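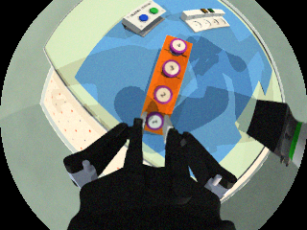

Kevel 200 Folding Luggage Rack

The Kevel 200 is a free-standing luggage rack for guest rooms in hotels, hostels and serviced flats. It has a steel frame with four nylon straps and a raised back bar to keep cases off the wall. Rubber feet are fitted as standard.

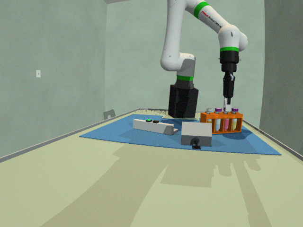

White arm with its gripper lowered over an orange test tube rack

Maximum load: up to 70 kg, evenly spread
Folded depth: 7 cm
Frame: powder-coated, black or grey
Straps: replaceable, fixed by screws at both ends

The rack is supplied assembled. Open the legs fully before loading. Do not use it as a seat or a step.

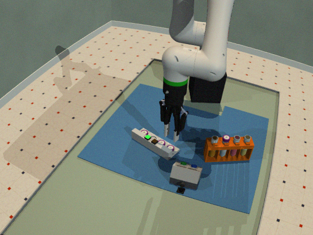
Gripper with green band, fingers pointing down to the mat

Straps can be changed with a cross-head screwdriver. Wipe the frame with a damp cloth and mild detergent; bleach will mark the coating.
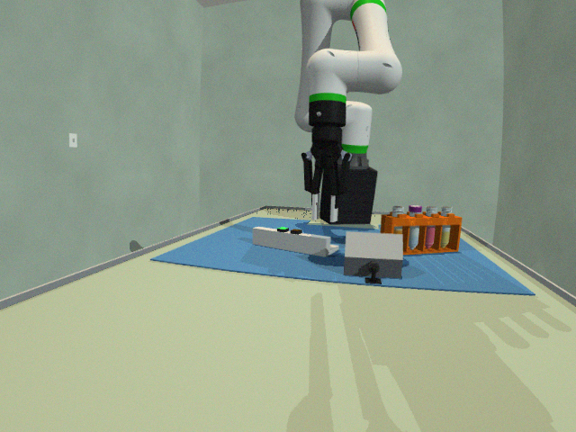
Ordering and spares

Sold singly or in cartons of four. Strap sets and feet are listed separately under Kevel Spares. For orders above 200 units, contact Éabha Geraghty in contract sales. Prices valid from January 15, 2022.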